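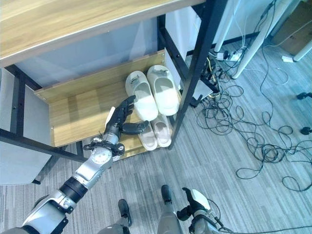
2 min read

Naidu cordless screwdriver, the small one. Had it since March, posting this 4 Sep 2026 so call it a proper test and not one of those "out of the box" things.

Short version: good for flat-pack, useless for walls. Buy it if you put together furniture and hate your wrists.

What I've done with it: one Skarkwood bookcase, two nightstands, a bed frame (never again), kitchen cabinet hinges, a wobbly toilet seat. Battery went through the whole bookcase and most of a nightstand before the light went red. Charging is slow. Box says 40 minutes, mine takes over an hour. Micro USB too, in this day and age. Come on.

Bits. You get 10 in the case and two of them are sizes I have never seen on any screw anywhere. Case lid pops open if you carry it by the wrong end, ask me how I know. The Phillips ones are decent, still sharp. The hex ones fit the Skarkwood bolts fine but slip in Gutero stuff, bit of a loose fit, so go slow or use the key that came in the bag.

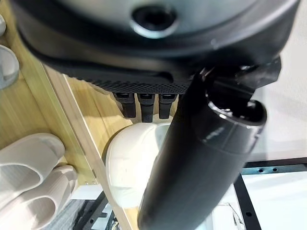 Torque is where it gets annoying. Two settings, low and high, and high is too high for anything soft. Board furniture especially. Hit the end of the screw and it just keeps going, head sinks in, now you have a little crater. On a dark board you can hide that with a marker. On pale wood you can't, or I can't, mine came out looking like a bug. Low setting, last two turns by hand, every time.

Noise: fine. Did the bed at night with someone asleep next door, no complaints.

Grip is chunky, probly too chunky for small hands. Has a little work light that points slightly above where you want it. Turns off after a few seconds as well so you keep tapping the trigger.

Also tried the Skunidach one a friend lent me. Stronger, nicer chuck, heavier, and costs nearly double. If you're doing decks get that. For a bookcase and a few hinges teh Naidu is plenty.

Would I buy again, yes, on sale. Spare charging cable not included.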